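讲稿备注：杂物箱怎么清，怎么用，怎么不让它再满
库房整理交流会，下午第一场
讲者：Arnel Agbayani

（开场前：确认翻页器有电。第一张幻灯片只放题目，不要停太久。）

一、开场

各位下午好。我在 Zarham 管库房，管了十几年，今天讲的题目很小，就是杂物箱。

每个库房都有这么一个箱子，名字不一样。我们叫杂物箱，Vistberg 那边叫“待定箱”，Cabrera 的人叫“回头箱”，意思是回头再说。叫什么都行，作用一样：手里拿着一样东西，一时不知道放哪儿，就放进去。

我先把立场说清楚。我不主张取消杂物箱。我们试过一次，十月份试的，把箱子全撤了，结果东西放到窗台上、工具车底层、别人的抽屉里，找起来更费劲。试了一个月就恢复了。

（停一下。这里通常有人笑，等他们笑完。）

所以今天讲的是箱子留着以后怎么办。分四块：箱子怎么选，东西怎么进，怎么清，清完以后怎么记。中间有提问可以直接打断我。

二、我们原来的情况

（幻灯片二：平面图。）

我们的库房分前后两间，前间发料，后间存料。杂物箱原来有14个，没有编号，位置也不固定，谁用谁拖走。有一回 Wilfredo Galang 在后间找一套内六角，从早上找到吃饭，最后在门背后的箱子里翻出来，压在一卷旧防水布下面。那套内六角登记的是“遗失”，已经重新买了一套。

这件事之后我们做了第一次盘点。全部倒出来，在地上铺开，登记下来是541件。当时参加的人有我，有 Wilfredo，还有从 Dristthorpe 过来帮忙的 Ronaldo Saludo。他后来把登记表的格式改了一遍，现在用的就是他那一版。

这541件里面，大部分能说出归属。说不出归属的，多数是零碎：单只的垫圈，没有盖子的盒子，没有盒子的盖子，断了一头的扎带。另外有相当一部分根本就是垃圾，空瓶子、用过的杯子、包装膜。

（这里不要展开讲责任问题。上次讲到这里跑题了，跑了很久。）

我当时的判断是，问题出在混放。工具、零件和垃圾在一个箱子里，人伸手进去翻的时候，不愿意仔细看，翻两下就走。工具越埋越深，垃圾也没人扔。

三、箱子的选择

（幻灯片三：三种箱子的对照。）

先讲箱子本身。我们用过深箱、浅箱和带盖的箱子。

带盖的最先淘汰。盖上就看不见了，看不见就没人管。有人喜欢把东西放在盖子上，放几天，盖子就打不开了。

深箱的好处是装得多，坏处也是装得多。手臂伸到底，上面一层已经把底下遮住了。如果只有深箱可用，我建议在箱壁上画一条线，画在三分之一高的位置，东西到线就清。线用油漆笔画，胶带不行，磨几次就掉。

浅箱最好用。开口大，底面平，东西摊开基本只有一层，站着就能看清楚。缺点是占地方。我们后来给每个工位旁边留了一块地，专门放浅箱，别的不许放。

颜色问题有人问过。我们选的是灰色系的，原因是采购便宜，没有别的讲究。用下来有一个体会：小的金属件掉在灰色的底上很难发现。后来我们在箱底垫一张浅色的厚纸，脏了就换。Pacita Mercado 提的，她是做装配检验的，她们台子上一直这么垫。白纸太容易脏，浅黄的合适。

箱子旧了怎么办。内壁划花了没有关系，不影响用。要看的是两处，一处是边沿有没有开裂，伸手进去会不会划到；一处是底面有没有孔。底面有孔的箱子，小螺丝小垫圈会漏。发现了就从背面贴一块板，或者这个箱子只放大件。

（如果有人问承重，回答：我们没有测过，按厂家标签走。）

四、东西怎么进

（幻灯片四：只有三行字。）

规则定过很多版，最早的一版写了满满两页纸，贴在墙上，没人看。现在只剩三条。

第一条，喝的吃的不进箱。杯子、瓶子、罐子，喝完直接扔，没喝完的放在茶水台。

第二条，知道放哪儿的东西不进箱。走过去放好，最远也就走到后间。

第三条，进箱的东西不留字条。这条经常有人觉得奇怪，解释一下。以前我们要求写字条，写明谁放的、什么时候、准备放到哪里。结果大家觉得写了字条就算办完了，字条和东西一起在箱子里过年。取消以后，东西在箱里待的时间反而短了。

Ronaldo Gatchalian 对第三条有不同意见。他在 Cabrera 那边还保留字条，理由是他们两班倒，早班和晚班见不着面，没有字条交接不清。我觉得他说得对，两班倒的单位可以保留。我们是一个班，情况不同。

（这里可以请 Gatchalian 说两句，他坐在靠门那边。控制在两分钟。）

五、怎么清

这一块是今天的重点，讲慢一点。

清箱的频率，我们是每周一次，周末下班前。不用全部的箱子一起清，一次清几个，轮着来。一个浅箱，一个人清，熟练了很快，比泡一杯茶的时间长不了多少。

清之前准备四样东西：一个垃圾袋，一个工具托盘，一个装小零件的盒子，一副手套。手套一定要戴。箱子里有过美工刀片，有过断掉的钻头，手伸进去之前看不到。

清的顺序，我们固定下来是先大后小，先软后硬，先垃圾后工具。

先把垃圾拿走，箱子里一下就空了一半，后面的东西看得清楚。垃圾里先拿饮料罐和杯子，拿的时候口朝上，里面可能有剩的。以前有人拎着罐子底往外抽，剩下的半罐全倒在一把卡尺上，那把卡尺后来一直发涩。

再拿大件工具，进托盘。拿一件放一件，不要抓一把。

然后是小零件。垫圈、环、卡簧这一类，最容易留在箱底。手指捏不起来的，用磁铁棒；磁铁吸不住的，把箱子抬起一头，让它滑到角上再捏。

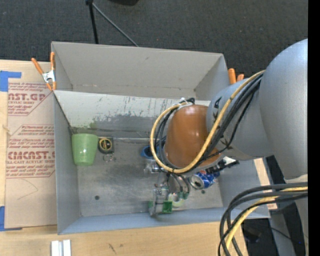

小件的辨认要专门练。我们新来的人头一个月都参加清箱，不是为了干活，是让他认东西。拿这一箱来说，大家先看到的多半是那个躺着的蓝银色罐子，还有左边靠壁的浅绿色塑料杯，这两样颜色亮，按刚才的顺序也是先拿。杯子旁边那个黑色方方的、带一圈黄的，看着像卷尺，像不像都先进托盘，到台子上再认。容易漏的在它下面，有几个细的金属环，和灰色的箱底几乎是一个颜色，站着扫一眼很可能就过去了。箱底左下还有一个深色的小圆孔，前面讲过底面要检查，检查的就是这种地方。

（问一下后排看得清金属环吗。看不清就请他们往前坐。）

清到最后，用手掌贴着箱底抹一遍，戴着手套抹，从里往外。眼睛漏掉的，手能摸到。这一步新人最爱省，我一般站在旁边看着他做完。

抹完以后把垫纸换掉，箱子放回原位。编号朝外，方便点数。

托盘里的工具当天归位。这是硬性的，归不完不下班。小零件盒可以放到下一周，由库房统一分。分不出来的，满一个月处理掉，不再留。有人舍不得，说说不定哪天用得上。我的回答是，没人知道它在哪儿的零件，用的时候一样要去买。

六、怎么记

（幻灯片六：登记表，Saludo 那一版。）

登记表一共就几栏：箱号、清箱人、工具件数、小件大概装了多少、有没有异常。垃圾不登记。

工具写件数，小件不数。一开始我们要求小件也数，清箱人花在数垫圈上的时间比清箱还长，后来改成写“少”“半盒”“满盒”。够用了。

异常栏写什么，举几个我们写过的：箱沿裂了；发现刀片；发现别的班组的量具；箱子不在原位；液体。液体要写，写了以后我们会去看那个工位的茶水台是不是太远。有一个工位连着三周都写液体，去看了，茶水台前面堆了一摞托板，人过不去。托板挪走以后就没有再写过。

表是纸的，夹在库房门口。也有人建议做成手机上填的，Vistberg 是这么做的，他们人年轻，用得顺。我们试过，手套摘了又戴，嫌麻烦，还是回到纸上。

七、花了多少钱

（这部分领导可能问，事先准备好。）

买浅箱、磁铁棒、零件盒和垫纸，全部加起来大约3000块，一次性的。后面每个月就是换垫纸，从办公耗材里走，没有单列。

人工没有另外算。清箱放在下班前，原来那段时间大家也是在收拾东西。

省了多少，我没有很准的数。能说的是，登记“遗失”然后重买的工具比以前少了，采购那边跟我提过。内六角那一类的事情，去年没有再出过。

八、几个常被问到的问题

（时间不够就跳过这一页，直接进提问。）

有人问，能不能给每个箱子指定一个负责人。我们指定过，效果一般。负责人休假，箱子就没人动。现在是轮班表，轮到谁就是谁，换班自己去改表。

有人问，办公室能不能也用这一套。能用，箱子要再小一点，文件盒那么大就够了。办公室的杂物以线和充电头为主，线先绑好再放，不绑的话一个星期就缠死了。

有人问，清出来的东西找不到主人怎么办。我们在前间门口放了一个架子，上层放工具，下层放私人物品，放到月底。私人物品里最多的是杯子，洗干净了摆在那儿，也很少有人来认。月底剩下的，工具入库，杯子处理掉。

还有人问，箱子能不能叠起来放。空的可以，装了东西的不要叠，叠起来下面那个就等于带盖了。

九、提问

（留十五分钟。登记表的空白件放在签到台旁边，需要的自己拿，讲完再提醒一次。茶歇以后是 Pacita Mercado 讲装配台，结束前报一下她的场次，在隔壁二号厅。）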